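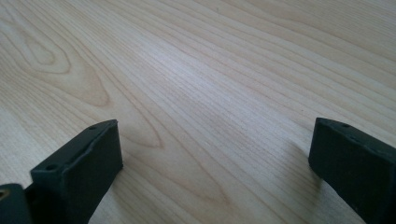
Kiso table top, light wood
Made to order by Garnitz

The Kiso is our most ordered table top. It is sold alone, without legs, so you can put it on a frame you already have or choose one of ours. Customers use it for kitchens, sewing rooms, home offices and small classrooms.

The color is pale and creamy, with thin streaks of honey and a little pink. Most of the grain runs in long fine lines, and in some places it opens into arches and ovals. We do not choose the grain for you and we do not repeat it from one top to the next. If you order two tops to stand side by side, please write this in the order note. Then Hanne Riihimäki in our workshop will look for two that go well together. She can do this for the color, but the arches will still be different.

Surface

The finish is smooth, with a soft sheen. Under a strong lamp a whitish reflection can show in the middle of the table. Some customers like this and some do not. For a desk with a bright lamp we can make the matte finish instead, at the same price. It makes the color a little less warm.

Sizes

Small: 100 x 60 cm
Medium: 140 x 70 cm
Large: 180 x 80 cm
Other sizes on request, up to 300 cm in length. Tops longer than the Large come in two parts with a joining set.

Edges and corners

Straight edge is standard. Rounded edge costs extra and adds 5 working days. Corners are lightly rounded on all tops, also when you choose the straight edge.

Frames that fit

Tukum: steel legs, fixed height, for Small and Medium
Hlongwane: height adjustable by hand crank, for all three sizes

The holes for both frames can be drilled before delivery. For another frame, send us a drawing with the measures in millimeters. Please measure from the center of each hole and not from the side of it. We had several wrong orders from this.

Daily care

Wipe with a soft cloth, a little damp, in the direction of the grain. Dry it after. Do not use scouring powder or the rough side of a sponge. Put something under hot pots. A new top can become slightly more yellow in the first months, so move your lamp or fruit bowl sometimes, or there will be a lighter place under it.

Delivery

Delivery time is 6 weeks. In July the workshop is closed and orders wait until August. The top comes flat, in cardboard with corner protection, and two persons should carry it.

A color sample is free. Write to Orvokki Kettunen in customer service and tell her which finish you want to see. The sample is small, so it shows the color well but only a little of the grain.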